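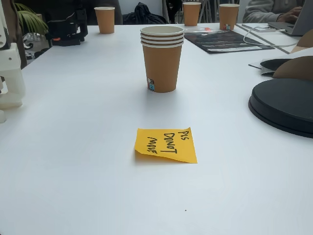 Laltholm Community Coffee Mornings: Frequently Asked Questions

We get a lot of the same questions in the inbox, especially from people thinking of coming for the first time, so we've put the answers in one place. If yours isn't in here, write to us and we'll do our best!

When and where do you meet?

Twice a month in the ground floor room of the old Esley Library building, 307 Jemal Street. Doors open at 9:30 a.m. and coffee is poured from 9:45 on. We wrap up at noon, although the last table of talkers usually gets nudged out closer to 12:15. The dates for the next couple of months are on the calendar page. We take a break in August.

Do I need to sign up?

No. Just come in. If you're bringing a group of more than four, a quick email the day before helps us judge how much coffee to brew, but we won't turn you away if you forget.

How much does it cost?

It's free. There's a jar next to the milk for anyone who wants to chip in, and it pays for beans, milk and the room.

What kind of coffee do you serve?

This is our favorite question! We brew filter coffee, two kinds each time, and we change them often. One is always something easygoing (chocolatey, nutty, the sort of thing you can drink three cups of) and the other is a bit more adventurous. This spring we had a washed Ethiopian that tasted so much like lemon tea that several people asked if we'd mixed up the pots. The name of each coffee goes up on the chalkboard along with where it was grown and how it was processed, and if you want to know more than that, ask Mesfin. Bring a chair.

Who is Mesfin?

Mesfin Tsegaye started the coffee mornings and still does most of the brewing. He grew up with coffee roasted at home in a pan and he'll happily tell you about it while the kettle heats.

Is there decaf?

Yes, every time, and it's good decaf. We went through quite a few before we found one we liked. It's in the pot with the green tape on the handle.

What about tea, or something for kids?

Black tea, peppermint tea, and hot chocolate. Apple juice if somebody remembered to buy it.

What milk do you have?

Whole milk and oat milk. We've tried almond and it split in the hot coffee more often than it didn't, so we gave up on it. You're welcome to bring your own.

Can I bring food?

Please do! Home baking is very welcome. Put a card next to it with the ingredients, and if there are nuts in it, set it on the small table by the window and not on the main one. We don't have an oven, only a microwave that takes its time.

I don't know anything about coffee. Will I feel out of place?

Not at all. Plenty of our regulars come for the company and would be just as happy with instant. But I will say that it's a lovely way to find out what you like, with no menu to decode and nobody waiting behind you in line. Try a little of each pot. If you hate one, pour it out and have the other.

What are the tastings, and how are they different?

Every other coffee morning we set up a side-by-side tasting at 10:30. Same water, same grind, different beans, and you go along the row and write down whatever comes to mind. There are no wrong answers -- "wet hay" was a real comment and the rest of us went back and tasted again, and it really was wet hay. Then we reveal what was in each cup. Tastings last half an hour and you can drop in partway through.

Any tips for a first tasting?

Let the coffee cool down. It's so tempting to go in while it's steaming, but most of the flavor shows up once it's just warm. Slurp, too. Loudly is fine. And skip the strong perfume that morning, please, as it gets into everything.

Can you help me make better coffee at home?

Gladly! Bring your brewer and a bag of whatever you normally use and we'll make a cup together. For most people the thing that changes the taste the most is the grinder, and after that the amount of coffee. A kitchen scale is worth having. We brew our big pots with 900 grams of water at a time, which makes a nice round number for working out the rest, and we write our recipe on the chalkboard so you can copy it down.

Should I keep beans in the freezer?

You can. Split them into small bags first, press the air out, and take out one bag at a time. Let it come back to room temperature before you open it. For a bag you'll finish in a couple of weeks, a cupboard is fine. The fridge is no good, unless you like a hint of onion.

Can I bring my own mug?

Yes, and we love seeing them. Give it a rinse before you leave home, as the sink here is tiny.

Is the room accessible?

The Jemal Street entrance has a ramp and there's no step into the room. The restroom down the hall is wheelchair accessible. It can get noisy after 10:30, so if you'd like a quieter visit, come right at opening.

Where do I park?

Street parking on Jemal is free for two hours. The lot behind the building belongs to the dental office and they do tow. There are bike racks by the side door, and the Sindov bus stops across the street.

Are dogs allowed?

Only assistance dogs inside. There's a bench out front, and on a nice day someone will usually bring your coffee out to you.

How can I help?

Come at 9 and help set up, or stay for 20 minutes at the end and help wash the pots. We could also use someone who enjoys writing neatly on chalkboards. Mesfin's handwriting is an ongoing topic.

Do you take coffee donations?

Yes, if the bag is unopened and whole bean. Ground coffee is tricky for us because our brewers need it fairly coarse. Leave bags at the library desk marked "coffee mornings" and we'll pick them up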